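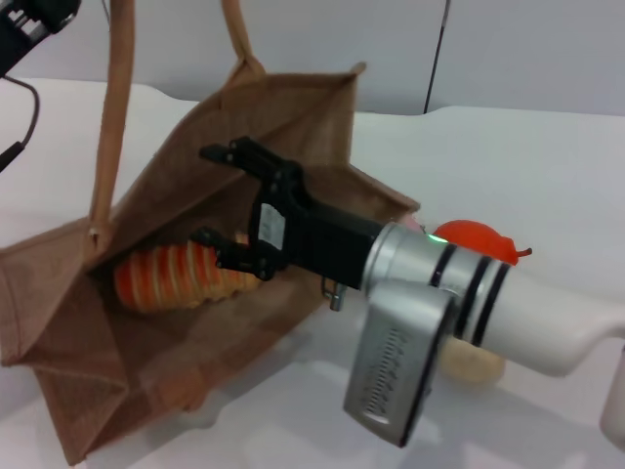
Dean Dunmore reckons I'll come home wanting one for the weekly shop, and after a morning at the Plida open day I can't say he's wrong!

The bag is the hard bit, apparently. A box keeps its shape, but jute flops about and folds in on itself, so the arm has to work out where the opening is before it goes anywhere near the food.

I asked how many goes it gets in a day. 40 on a good one, and they've logged 977 since March (someone has a spreadsheet, obviously).

The stripy orange thing was my favourite. I still couldn't tell you what it's meant to be – the kids next to me had a proper row over it.

You could have a turn at steering one in the Drevard room too. Queue was long, I got two minutes and was rubbish. Very gentle rubbish though.

Tea was free, parking wasn't – three quid, bring coins. They're doing another in the new year and I've already put my name down.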